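How to research the names on your local war memorial

If you walk past a war memorial on the way to the shops, you probably know its shape better than you know its names. Finding out who those people were is one of the most absorbing things I've ever done, and you can start it tonight with a notebook and a library card. I began with the cross at Pitcombe and haven't really stopped!

You don't need to be a historian. You do need to be fairly stubborn, and happy to spend an evening chasing a man called J. Smith who may well have been baptised Albert.

Step 1: Copy the names exactly as they stand

Go in good light. Early morning or late afternoon is best, when the sun comes in low and the worn letters throw a bit of shadow. Write down every name, initial, rank and regiment just as it's carved, mistakes and all. Don't tidy the spelling yet. Take photographs of each face of the stone too, close up and square on, and please don't rub, scrub or chalk the lettering, however tempting it looks.

Look inside the church or chapel as well. There's often a second roll of honour indoors, and it may have full first names where the stone has only initials. Schools, post offices, railway stations and working men's clubs often had their own boards too.

Step 2: Make one sheet per person

I use plain A4 with the name at the top and then the same headings every time: born, parents, address, job, regiment, service number, died, buried or remembered at, and where I found each fact. That last heading is the one you'll thank yourself for. A spreadsheet works just as well, but I like having something I can spread over the kitchen table.

Step 3: Search the casualty records

The Commonwealth War Graves Commission database is free to search and covers both world wars. Put in the surname and initial first, then narrow it by war and by regiment if you have one. If there's an "additional information" line you may strike gold, because it can name parents or a wife and where they lived. Plenty of entries have nothing there at all, so don't lose heart.

Copy down the service number as soon as you have it. Names get muddled all the time, while a number together with a regiment will carry you from one record to the next. Just bear in mind that numbers could change when a man moved units, and that two regiments could use the same one.

Step 4: Put them back in their families

Now for the census, my favourite part. The 1901 and 1911 returns will show you a First World War soldier as a child or a young worker, with his brothers and sisters listed below him and the lodger squeezed in at the end. Many libraries let you use the big family history sites without paying, so ask at the desk before you hand over any money.

Try every spelling you can think of. I lost two weeks on a family called Dalton who had been written down as Dolton, and I only found them by giving up on the surname and searching for the street.

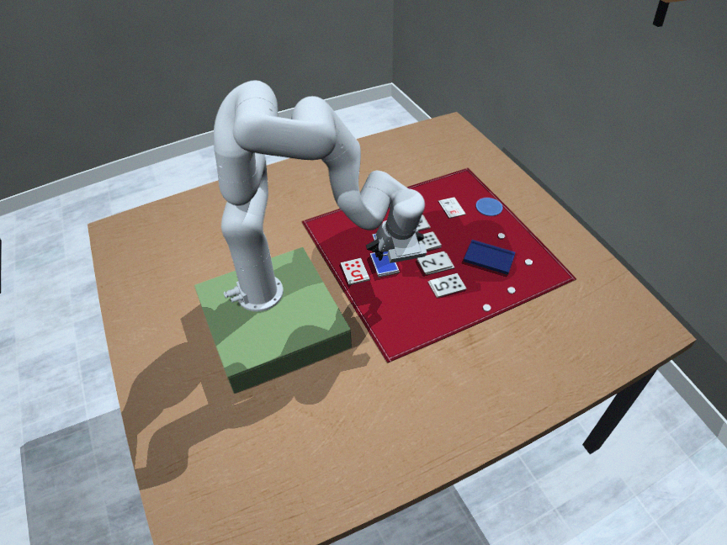

Sevim Sarıgül wrote in to say that she does all this the other way round, and starts with the local paper before going near a census. Her feeling is that a newspaper notice gives you the street, the employer and sometimes the mother's own words in one go, and that the census is much quicker once you have those. I've tried it since and she has a point, at least for places that had a weekly paper and an editor who cared.

Step 5: Read the newspapers

Whichever order you choose, do read them. Look for the weeks after the date of death, and then keep going, as news could take a long time to reach home. Look at the same date a year later too, when families often placed an In Memoriam notice. County record offices usually hold local papers on microfilm. The machines can be fiddly, so ask for a quick lesson.

Step 6: Try for the service record

Many British soldiers' papers from the First World War were destroyed by fire in 1940, so you may well draw a blank. If you do, go to the medal index cards and the battalion war diary. The diary rarely names ordinary soldiers, but it will tell you where the battalion was and what it was doing on the day. One I read spent a whole page on a football match and a single line on the attack that followed.

Step 7: Check before you share

Mark anything you're guessing with a pencilled question mark and leave it there until you have two sources that agree. If you can't decide between two men, say so and give both. Bart Smits and I argued for most of March over a private who was on our list and on the one for the next parish, and in the end he turned out to belong to both: his parents had moved house during the war.

Step 8: Let people read it

A ring binder in the church porch is a perfectly good way to publish. We printed 50 copies of our booklet for the summer fête and they were gone by teatime! Keep each entry short. Our longest came out at 1590 words and had to be cut hard, which hurt, but far more people read the short ones.

Leave a contact address on the back page. Relatives do get in touch, sometimes from the other side of the world, and they may have the photograph you've been hoping for. Ask before you copy it, send the original back by tracked post, and write the name on your own copy in soft pencil.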